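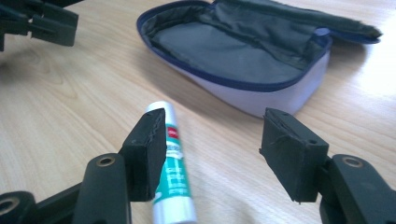
**Septiembre, 16:30. Pinza de mano, almohadillas rev. 30**

Montadas las almohadillas nuevas en los dos dedos. Insertos de latón puestos a 230 °C, sin holgura apreciable. Par de apriete a ojo; falta el destornillador dinamométrico, lo tiene Tamara.

Prueba: barra de pegamento al estuche abierto, sobre la mesa clara. Registro 1048 en Gemeck.

- El encóder marca 61 mm con los dedos abiertos del todo. Correcto.
- El canto superior de las almohadillas tiene rebabas. Lijar antes de la siguiente serie.
- El reflejo de la mesa molesta al seguimiento. Bajar la exposición.
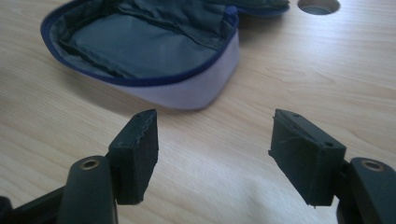 Pendiente revisar el paralelismo entre caras con galgas. Sospecho del eje derecho: en el registro anterior el cierre llegaba con retraso respecto al izquierdo. Darmawan propone cambiar el casquillo; yo mediría primero.

Uchenna: no borres el perfil de impresión antiguo, lo necesito para comparar.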